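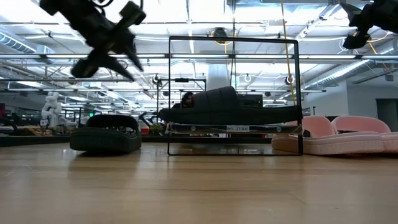
Friday, after tea

Slept badly and was up before six. Rain on and off until lunch. I did the bins, had toast and then sat down with the parish registers again, which I'd promised myself I would leave until the weekend.

I'm now well into the Hastgate baptisms. The county index gives 1,296 entries for the years I want, and I have been through 234 of them. It is slow going. The clerk in the earlier years wrote a small upright hand that I can read almost as fast as print. The man who took over from him made his letters n, u and v all the same, and put a flourish on every capital so that a T might be an F or a J. I spent twenty minutes this morning on one surname and in the end wrote it down with a question mark. Tannet or Fannet. I'd like it to be Tannet, as that is my grandmother's line, but that's no reason to write it so.

What I did find was a Hannah, daughter of Thomas, a carrier. The father's name and trade both fit. The mother is given as Ann, and I had her down as Mary. Either he married twice or there were two carriers called Thomas in a place with one main street. I shall have to go through the burials for a Mary before I do anything else. Put a pencil mark by it and moved on.

Stopped at one for soup. Rang Efa Pritchard while it was heating. She has finished copying the chapel book at Devar and says the burials there come to 3,783, many more than she was told when she took it on. She sounded tired of it. She wants to have the whole thing typed up by April and I said I would check the last part against her notebook if she posts it. She asked whether I had got anywhere with the carrier and I told her about Ann and Mary. She thinks two Thomases. She pointed out that the families up there used the same four or five names for a hundred years, and that I had already been caught out once with the Williams. True enough.

Walked down to the post office afterwards with the form for the marriage certificate. Queue to the door. Bought stamps, a small loaf and some envelopes, the wrong size as I found when I got home. Met next door's daughter on the hill coming back and she says they are going away for a fortnight and could I take in the parcels. Said yes.

Did another hour from four o'clock but my eyes were going and I read the same line three times. The light at that end of the room is poor by then. Must move the desk nearer the window, or at least get a stronger bulb.

Supper was the rest of the fish pie. Listened to the concert for a while and turned it off in the second half – too much brass.

To do: burials for Mary, ten years either side. Ask at the record office if the Hastgate rate books survive, as a carrier with a yard ought to be in them. Change the envelopes. Write to Efa about the notebook.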